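Keeping the Counter Clear: A Conversation with the Kitchen Program at Zadstead House
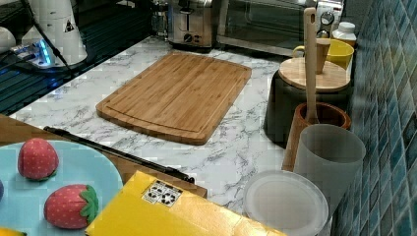 The residential kitchen program at Zadstead House has been teaching adults to cook in small spaces for long enough that its coordinator no longer begins with food. The first session of each course is given over entirely to the countertop. Participants do not light a burner or open a refrigerator. They decide what will live on the counter, what will be put away, and where the cutting board will go.

"People arrive expecting knife skills," the coordinator said when we met in July, shortly before the afternoon group was due. "We do teach knife skills. But a person who has no place to set down a board will not use them at home, however well we teach them."

The program serves residents of Zadstead and the neighboring district of Dovport, many of whom have recently moved into apartments smaller than the homes they left. Its enrollment records list 1,473 participants since the course was first offered. Sessions last 60 minutes, and a group meets in the same kitchen throughout.

Asked what most home kitchens have in common, the coordinator answered without hesitation that the appliances take the best place. "The toaster goes down on the first day, near the outlet, and then everything else is arranged around the toaster. A few months later there is a toaster oven beside it. Both are useful. I would not tell anyone to give up either one. But they should stand at the back, against the wall, and the middle of the counter should belong to the board."

The board itself is a subject on which the coordinator holds firm opinions. The program favors bamboo, in a rectangular shape, with a groove cut around the edge to catch juice from meat and ripe fruit. Participants are encouraged to buy one that is large enough to hold a chopped onion and a whole one at the same time.

"A small board is a false economy," the coordinator said. "The food falls off, the counter gets dirty, and the cook becomes annoyed and orders dinner. We have heard that account many times."

Care of the board occupies a portion of the second session. Participants are taught to wash it by hand with warm water and a little soap, to dry both faces with a towel, and to stand it on its edge until the next use. The program advises against the dishwasher and against leaving a board to soak. Food-grade mineral oil is applied when the surface begins to look pale. The coordinator asks participants to keep a separate board for raw meat and to wash the knife along with it.

The conversation turned to the tools that remain within reach. Here the program's position has softened over the years. An earlier version of the course asked participants to clear every utensil into a drawer, and a good number of them simply stopped attending.

"We were too strict," the coordinator acknowledged. "A long wooden spatula is used every day. It is also too long for most drawers. Let it stand in a holder on the counter, where a hand can find it. What I ask is that the holder contain the tools a person cooks with, and that the rest be stored somewhere else."

The same reasoning applies to containers. A canister with a fitted lid is acceptable on the counter if its contents are used daily. Bowls may be kept out if there is no shelf for them. Loose lids receive less sympathy. The course includes a short exercise in which participants bring in the plastic cups and lids from one cupboard at home, match them on a table, and decide what to do with those that have no partner.

"It is the least glamorous part of the course, and it is the part they write to us about," the coordinator said. "One resident from Dovport told us she had kept a lid for a container she left behind two apartments ago."

Power is treated as a matter of both order and safety. The handbook, which was revised with the support of the Humphreys Fund, instructs participants to plug heating appliances directly into a wall outlet and to keep cords away from the sink and the cooktop. Power strips are discouraged for toasters and kettles. The coordinator noted that older buildings in Zadstead often have only 2 outlets along the kitchen wall, which makes this advice harder to follow than it sounds. Participants in such apartments are shown how to plan their cooking so that a single heating appliance is in use at one time, and to unplug it afterward.

We asked whether the appearance of a kitchen matters to the people who take the course. The coordinator considered this for some time. Many participants rent, and they cannot change their counters or their walls. Some have a pale, marble-patterned surface that shows every crumb. Others have tile in a color they did not choose.

"I have a fondness for blue tile," the coordinator said. "It is cheerful in the morning. I have also met people who dislike theirs very much and who cook beside it every day. What we can help them with is the surface in front of it."

The fall course will be held in 3 locations for the first time, including the community rooms on Ronex Street. Each group will follow the existing outline, with the countertop session first and the cutting board second. Residents may register at the front desk of Zadstead House during regular hours. There is no fee, and participants are asked to bring an apron and a towel.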